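Limiting what Brovura shares from your profile

Brovura shares profile fields with linked services by default. The steps cover the web version; the Dogar phone app uses the same menu names in a different order.

1. Sign in and open Account, then Privacy, then Linked services.
2. Select a service. Floseck appears first if it was connected when you signed up.
3. Clear the boxes for Phone number, Date of birth and Location history.
4. Press Save before leaving the page. Changes are dropped without a warning if you go back first.

Repeat for each service. The list shows 10 entries per page.
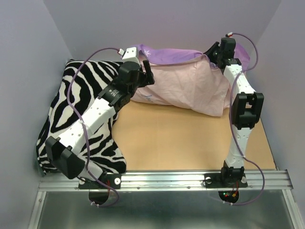 Jillimitz Guides, issue 931

Clearing a box stops new data from being sent. It does not remove data the service already holds. To ask for removal, open the service's entry again, choose Request deletion and paste a short message into the form. The limit is 2000 characters. Keep the reference code shown on the next screen, as it is not sent by email.

Requests are closed after 60 days. If the status still reads Pending at that point, submit a new one and quote the old code.

Access tokens are handled separately. Go to Security, then Active tokens, and revoke any token whose last use is blank. Revoking a token signs you out of that service on all devices. Posts already published through it stay in place and must be deleted by hand.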